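Section 4: Fitting the Kevia power meter and getting your first proper numbers

I've set up a fair few of these now, on my own bikes and on other people's, and I still do it in the same order every time. If you've come straight from Section 3 you'll already have the crank arm off and the old bottom bracket cleaned up. If you haven't, go back and do that first, then put the kettle on and come back here.

What you need

A torque wrench that reads up to at least 59 Nm
An 8 mm hex bit (a long one is nicer)
Grease and a clean rag
The Kevia crank arm, battery and battery cover
Your head unit, charged
A phone with the Galteck app on it

Fitting the crank arm

1. Put the battery in first. It's so much easier with the arm in your hand than on the bike! The plus side faces you, and the cover goes on a quarter turn clockwise until it stops.

2. Check that the little rubber ring is sitting flat in its groove before you close the cover. I pinched mine on the first go and the battery was dead after one wet club run.

3. Wipe the axle end and the inside of the arm, then put a thin smear of grease on the bolt threads. Thin really does mean thin.

4. Offer the arm up so it points exactly the opposite way to the chainring side. Sounds obvious, but on these splines you can be one notch out and not see it until you're riding along feeling lopsided.

5. Tighten the bolt to the figure printed on the arm itself. There are two versions of this crank, and they aren't the same, so go by what's on yours.

Caution: don't use the pedal as a lever to hold the crank still. Put the bike in a stand or get somebody to hold the back brake on.

6. Spin the crank backwards a few turns and look at the gap between the arm and the chainstay. You want 4 mm or more. If you've got less, stop there and swap the spacer as shown in Section 3 – the arm flexes a bit when you stamp on it, and carbon stays don't like being rubbed.

Pairing it

7. Turn the crank a couple of times to wake the meter up. It goes to sleep after a few minutes of doing nothing.

8. On your head unit, go to Sensors, then Add, then Power. Don't pick "search all" if you're in a busy place. I did that in the car park at the Clelville time trial and very nearly rode off with a stranger's watts.

9. Check the ID that comes up against the one on the sticker inside the battery cover. If you forgot to write it down before closing the cover (I always do), it's also on the box.

10. Type in your crank length. If this is wrong, every number you get from then on will be wrong too, and it won't warn you.

Note: if you're moving the meter from one bike to another, the head unit will keep the old crank length. Change it by hand.

Zeroing

11. Leave the bike somewhere close to the temperature you'll be riding in, and give it a quarter of an hour or so. Going from a warm kitchen to a frosty lane is enough to shift the readings.

12. Unclip, get off, and set the crank so the left arm points straight down. Keep your foot off the pedal.

13. Press Calibrate. You'll get a number back, and the number itself isn't very important. What matters is that it stays close to the last one. Mine was 19 when new and it hardly moved all through June.

14. If it jumps a long way, do it again. If it jumps again, check the bolt torque, then the battery, in that order.

Galteck power meter set-up guide, Section 4

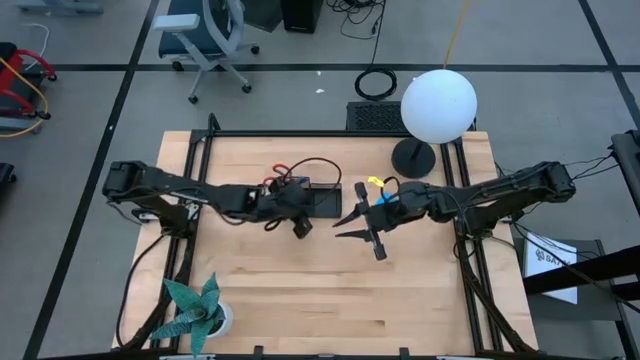

Two black arms over a light wooden tabletop, with a black frame round the edge.

Your first test ride

15. Warm up for twenty minutes. Start easy and put in three short, brisk efforts near the end so the first hard minute doesn't come as a shock.

16. Pick a road with no junctions and a steady drag if you can. I use the climb out past Rees, which suits me nicely and has a lay-by at the top for having a little sit down.

17. Ride twenty minutes as hard as you can hold. Go off slightly easier than feels right, then build. Press Lap at the start and again at the finish.

18. Take the average power for that lap and multiply it by 0.95. My last one came out at 283 watts before the sum, so I put 269 in as my threshold.

19. Enter that figure in the app under Rider, then Threshold, and let it work out your zones. Save before you leave the page! It doesn't save by itself.

Note: ignore single-second peaks for the first few rides. New cranks bed in, and you'll see the odd silly spike. Check the bolt torque again after your second ride and zero it once more.

Caution: please look at the road and leave the screen for later, particularly going downhill. The file will still be there when you get home.

If the numbers look too low after all that, have a read of Section 5 before you send anything back. Most of the time it's the crank length.

Last changed 7 Aug 2018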